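Homham Hall: September update

The main hall reopens in September with the new floor down and the side door rehung. Bookings are back to normal hours from the first week of the month, and the calendar in the porch has been brought up to date. If your group met at Begay over the summer, please check that your old slot at Homham still suits you, as some evenings have moved by half an hour.

The floor

The old boards had been patched many times and were lifting near the kitchen hatch. The new ones are oak, laid by Grikach, and the final bill came to £3753. Of that, £1412 was raised at the spring fair and the plant sale, and the rest came out of the repair fund.

Please do not drag furniture across the new surface. The chairs have felt pads on the feet, and spare pads are kept in the drawer under the tea urn. Stiletto heels are not allowed, and the dance class has already been told. Spills should be wiped up with a damp cloth and then dried. The blue bottle of cleaner left over from the old floor should not be used on the oak, and has been moved to the outside toilet.

Tables and cloths

We now have enough tables to seat 69 people for a meal, which is the most the hall is allowed to hold with furniture out. The long tables stack behind the stage curtain and the round ones go on the trolley in the side room. Tables should be wiped before they are put away, including the edges.

Hirers can borrow tablecloths at no extra charge. Plain white ones are kept for weddings and funerals, and there are patterned ones for everything else. Cloths need to come back washed at 40 degrees and folded, within a week of the booking. Please do not use pins or tape on them. If one comes back with a stain that will not shift, leave a note with it and it will be put aside for the craft group.
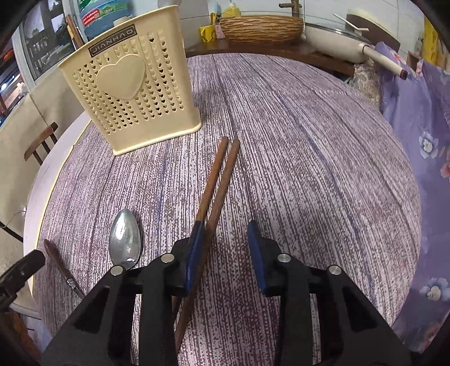 Heating

The timer has been changed. Press the green button once for an hour of heat and twice for two hours. It switches itself off, so there is no need to turn anything at the wall. The hall takes a while to warm up in cold weather, and morning groups may want to press the button when they unlock.

Nellell lunch club

The lunch club from Nellell will share the hall with us through the winter while their own kitchen is rewired. They will be in from 11 until 2.30. The car park will be busier than usual during those hours, so please leave the two bays by the ramp free for people who need them.

Keys

Keys go back in the box by the meter cupboard, and the code is changing at the end of September. Regular groups will get the new one by letter. One-off hirers will be given it when they pay their deposit.

This website uses cookies to remember your settings. By continuing to browse you agree to our use of cookies. Accept | Manage settings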